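Hoy escribo un hilo corto sobre el taller de vídeo político que damos en Prargate. Es para candidatas a concejala que nunca grabaron un anuncio.

Empezamos en octubre con 7 alumnas. Ahora son 11 y vienen de pueblos muy diferentes.

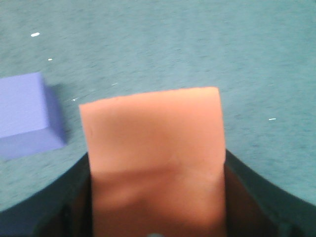
Espuma color salmón, de cerca.

La primera tarea es decir en diez segundos por qué una se presenta. Parece fácil, pero casi todas empiezan por el partido.

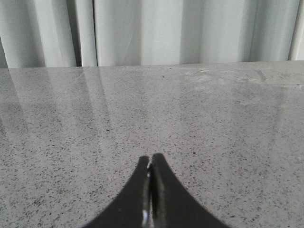 El anuncio de Ekinci lo grabamos tres veces. La candidata hablaba del autobús y leía demasiado - se notaba en los ojos. Para la próxima versión quiero un fondo sencillo, unas cortinas blancas como las de la foto, y ningún papel en la mano.

El vídeo de Zurketti ya tiene 282 visitas. Para un pueblo pequeño me parece bastante. 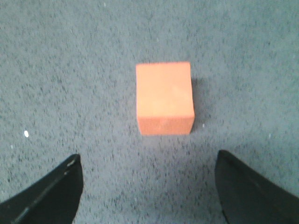 Por Fulgencio Chávez - 4 ene 2026
El segundo grupo comienza pronto. Quien quiera plaza, que me escriba por mensaje privado.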